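The Korkside Snag List

The extension at Korkside had a floor area of 16 square metres and a snag list of 119 items. Noeline McAlister had written the list herself, in pencil, on the back of the drainage drawing.

She read it to the builder on Sunday, starting at item one. Akl stood by the new doorway with his tape measure and said nothing until item eleven.

"That lintel is level," he said.

"It is level now. Item eleven is the gap above it."

He looked up. The gap was 4 mm at the left and closed to nothing at the right. He wrote this down.

Akl had been passed on to her by the Kevano family, whose garage he had built. Mrs Kevano had said that he was slow and that the garage was dry. Noeline had taken the second part as the reference and had not given much weight to the first. The job had been priced at nine weeks. It was now in its twentieth.

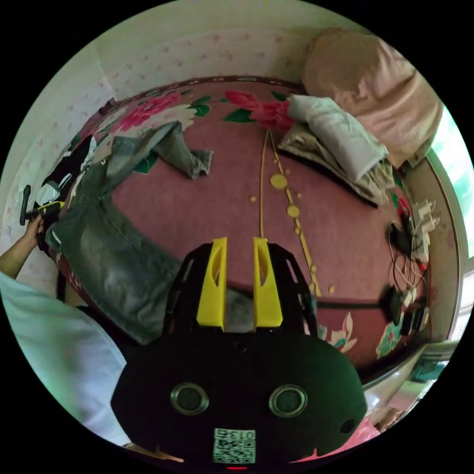
At item forty they stopped for tea. Kala, the apprentice, had been sent to check the damp-proof course on the north side and came back with the reading.

"It's bridged," she said. "By the steps. The soil's up over it for the whole length."

"Who put the soil there?" Akl asked.

"I did," said Noeline. "In April. For the lavender."

Akl turned to a clean page and ruled a line down the middle. He headed one column with his own name and the other with hers. Under hers he wrote: soil, north side, reduce to 150 mm below DPC.

They went on. By item 119 his column ran to three pages and hers held two entries, the second being a downpipe she had painted shut. He added up the cost of his share and arrived at 1000 pounds, less the return on 222 unused bricks.

"The bricks are mine," said Noeline. "Page two of the quote."

He checked page two, crossed out the figure and wrote it again without the bricks.

"The Kevanos want a porch," he said, packing the tape away. "They asked if you were pleased."

Noeline went to the doorway and put her palm flat against the new wall - it was plumb, and the plaster had gone off evenly.

"Tell them it's dry," she said.

Last updated: April

More stories
The Second Coat
Party Wall
A Load of Sharp Sand
Notes from a Flat Roof

We use cookies to remember your reading settings. Accept | Manage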